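Saturday, late

Such a good day, and I want to get it all down before I fall asleep! Three of us at the big table from breakfast on, and the whole subject was the insides of cookie packages. Merike had saved up five trays since April (rinsed, stacked, labeled by brand in her tiny handwriting) and I had been looking forward to it all week like a kid.

My plan is to use them for sorting seeds. I have beans from Kalniņš, the two kinds of poppy, and all those envelopes I never wrote on properly, and a long tray with ribs across it is practically begging to be filled, one variety to a row. We put the pale board down on the table first so that small things would show up. Dark beans on a wood tabletop vanish, I learned that last year on my knees with a flashlight.

The long white one is my favorite of the lot. So many narrow little divisions, and those raised edges! I could have looked at it all morning. 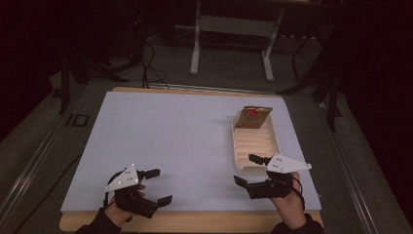

Blagoje thinks the ribs are too shallow for beans and that I will have everything mixed together the first time I carry it across the kitchen. Use it for the poppies, he said, and glue a strip of card over each end, and keep the beans in jars like a sensible person. Fair enough, though I'm still going to try the beans. I can walk slowly.

We argued about labels too. I like little brown paper tags, Merike wants colored dots, and we went back and forth over it through two pots of coffee and most of a plum cake. We settled on tags for the vegetables and dots for the flowers. I'm so pleased with that!

And the board is a joy. Plain, pale, big enough to spread out a whole season. I want to draw a grid on it in pencil, five columns, a month to each, March through July, and lay the tags out in planting order. Merike says use a ruler this time.

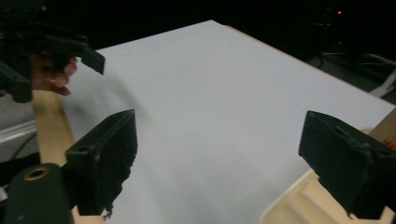 The board, before any pencil lines.

Tomorrow: buy card, find the good glue, ask Ona if she still has her lettuce seed. I must also write to Kanokwan about the basil, she wanted some in spring and I forgot.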